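Service the Handhelds Before the Arms

Opinion - Workshop Practice

Most maintenance plans for a robot cell begin with the arms. At Feltell the plan did too, until June, when the working group responsible for the Palenine cell was asked to review how its time was spent. The review covered 506 service entries. Most of the hours had gone to the arms and very few to the hand-held grippers with which the cell is taught its work.

It is the view of this column that the order should be reversed. An arm reports its own faults. A hand-held gripper does not. When a finger wears or a mounting screw backs out, the operator adjusts without thinking, and the error passes into every demonstration recorded that day.

Three practices deserve to be made standard.

The first concerns the fingers. Printed fingers are cheap, and they are kept too long for that reason. The Çınar shop replaces its pairs after 400 hours regardless of appearance, and other sites should do the same. Both fingers should be changed together - a new one set against an old one will not close true.

The second concerns the work surface. A plain board laid over the table is a sound choice, but it must be wiped down at the start of each shift and replaced when marks no longer lift.
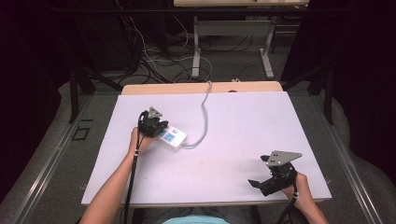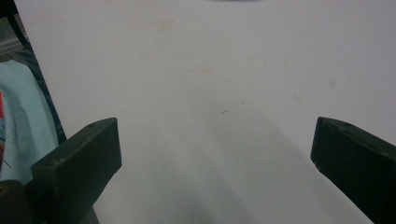
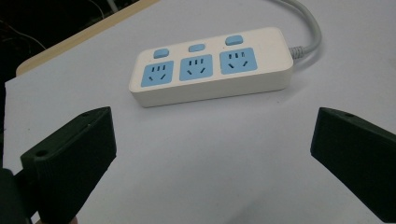 Palenine cell: both grippers in hand at the board, and views from the grippers with the fingers open.

The third concerns cables. Each gripper trails a lead along the operator's forearm, and the floor behind the table tends to collect the rest. The Faderano guidance sets aside 60 minutes a month for cable inspection. That is too little for a cell in daily use, and an hour every two weeks would be a fair starting point.

The objection will be raised that such work takes time from production. At Palenine, 452 recordings were set aside last year on account of finger wear alone. Repeating them took longer than any inspection proposed in this column.

The cost of these measures is small, and the authority to adopt them already rests with each site. Feltell should write them into the next edition of its service manual, with the handhelds placed in the first chapter and the arms in the second.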